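Notebook — handheld gripper work, cloth tasks
Tosotgate, upper floor
October, entry started 09:40
T. Geagea

Carried over from the last entry: the handling rules for two-handed cloth work are still in three places (Lucian's sheet, the Grosta readme, and whatever people remember). Intend to get them onto one page before the next batch. Adanech wants the page short enough to tape up at the station. Joelle wants each rule to say what gets rejected if it is broken. Both are reasonable, and they pull against each other.

Batch status. 1,726 episodes on Sala as of this morning, all tasks together. Of the cloth episodes, Tarek's script flags 314 for review. He has not yet split these by cause. My own reading of the first page of flags is that most are tracking dropouts on one hand, with a smaller group where the start pose was wrong. I would not quote that to anyone until the split is done.

Rules as they stand, with my remarks.

1. Marker cubes. Both cubes checked before the first episode and after any knock. Check means: screws tight, faces clean, no lifted corners on the print. Do not wipe with solvent. If a cube has been moved on its mount, the calibration is void and the episodes since the last good check go in the "hold" folder.

2. Cloth and cube. Loose fabric must not be allowed to fall across a marker face. This is the rule most often broken with garments, as a sleeve or hem swings when the other hand pulls. Grip near an edge, keep the slack hanging between the tools or away from the cubes. 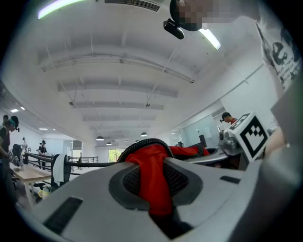

Photo: Tosotgate handling group, cloth station

Close view of red cloth taken well into the recess, marker cube alongside. Lucian's sheet says "grip to the depth of the finger pads", and I find this too vague for fabric, which bunches. Proposed wording: "Close on a single fold where possible. If the cloth bunches in the recess, open fully and grip again before moving off." Tarek objects that re-gripping is legitimate behaviour and should not be discouraged in the data. Agreed. Add: "Re-grips are kept."

3. Cables and hoses. Route so that nothing crosses the jaw opening at any point in the travel. Run each tool through its full range once by hand before starting. Floor cables to be kept outside the operator's standing area. We have no written distance for this. Prakholm use a taped box on the floor, and I would like to copy that.

4. Bystanders. Anyone near the station stays out of the working reach while an episode is running. Faces are masked before the recordings leave Sala. Masking is not a substitute for telling people that recording is on. Joelle to draft a notice.

5. Table. Only the objects in the task card on the table. Anything else goes on the side table or the floor. An object left over from a previous task counts as a fault in the set-up, even if it is nowhere near the cloth, and the episode should be tagged "extra object" and kept. Previously we deleted these. Adanech argued for tagging and I have come round to it, as the deletion was done inconsistently.

6. Start and end pose. Both tools open, held still above the table for 2 seconds, cubes facing up. Same at the end. The script trims on this, so a sloppy start costs the whole episode — there is no fallback.

11:15. Went through the two-hand hold with Lucian, taking the rules in order.
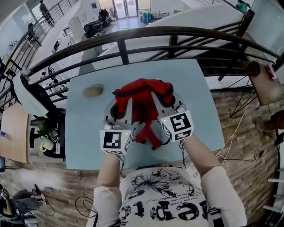

Two-hand hold over the blue table, red garment between the tools.

Points from the discussion:

Rule 2 needs a line on wrist angle. With both tools closed on the same garment it is tempting to roll the wrists inwards. Lucian suggests "keep the cubes uppermost". I have put that in as guidance only for now.

The status lights on the cubes should be looked at before each episode. Green on both, or do not start. This was in the Grosta readme but missing from the sheet. Now rule 1a.

Pulling. No rule at present on how hard two tools may pull against each other through a cloth. The mounts are not meant for it. Suggested: "Tension the cloth enough to remove slack, no further." No means of measuring this from the recordings.

Batch size. Recalibration is currently done per session, and sessions vary a good deal in length. Proposal is a fixed interval of 500 episodes or one session, whichever comes first. Tarek to check whether the drift figures support it.

Open items
— Split the flagged episodes by cause (Tarek)
— Recording notice (Joelle)
— Floor tape, box as at Prakholm (me)
— Decide whether wrist angle becomes a rule (Lucian, Adanech)
— Old copies of the sheet to be taken down once the new page is up

14:30. Draft of the single page sent round. It runs to a page and a quarter. Rule 4 can probably lose a sentence.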